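Sirnum Extends Well Water Testing Program to Outlying Households

Residents of the Sirnum district who draw their drinking water from private wells will be able to have it tested free of charge beginning in November, the district office of public health announced on Wednesday. The service had been limited to households within the town boundary.

Under the new arrangement, 600 additional households in the Asadi valley and along the Kotovach road become eligible. Each may submit one sample per season. Tests cover nitrate, lead, hardness and coliform bacteria, and results are sent by mail with a short explanation of each reading.

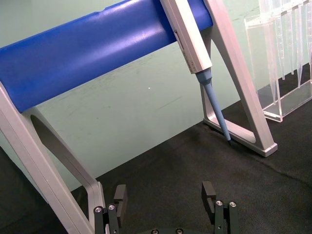 The district adopted the program after a dry summer lowered the water table in several parts of the valley. Shallow wells are more easily affected by runoff from fields and septic systems, and many in the area were dug before the present rules on depth and casing came into force. Owners of private wells are responsible for the quality of their own water, and the office has no authority to require a test.

In the first stage of the program, 200 wells were sampled. Of these, 40 showed nitrate above the level the district considers suitable for infants, and their owners were advised to use another source for preparing formula. The office has also offered these households a second test at no cost.

Analysis will continue to be carried out under contract by Curkesura, which has handled the district's water samples from the start of the program. The contract has been renewed for 2 years on the same terms, with an added provision for urgent samples after flooding. 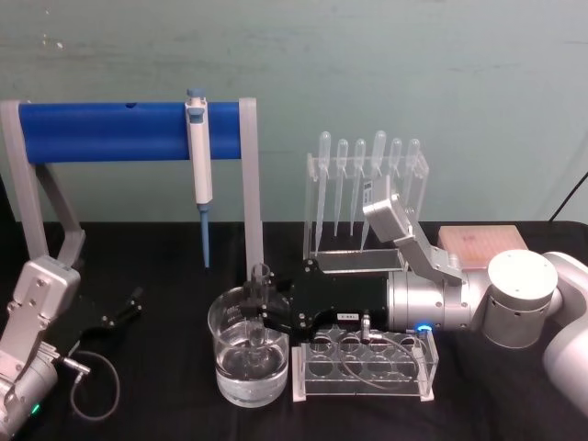 Funding for the extension comes from the district's general health budget. The office stated that no fee will be introduced during the contract period and that households already enrolled do not need to register again. Tenants may apply without the consent of the property owner, although a copy of the results will be kept on file under the address of the well.

Figures for the valley as a whole will be published each spring. Individual addresses will not be included.

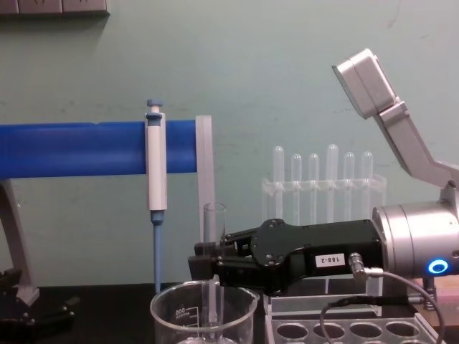

How to Submit a Sample

Sample bottles may be collected from the district office in Sirnum or from the post counter in Asadi. Bottles must not be rinsed before use. Let the cold tap run for several minutes, fill the bottle to the line and close it firmly.

Samples should be kept cool and returned before noon on the day they are taken. The registration form, supplied with the bottle, must show the address of the well, its depth if known, and a mailing address for the results.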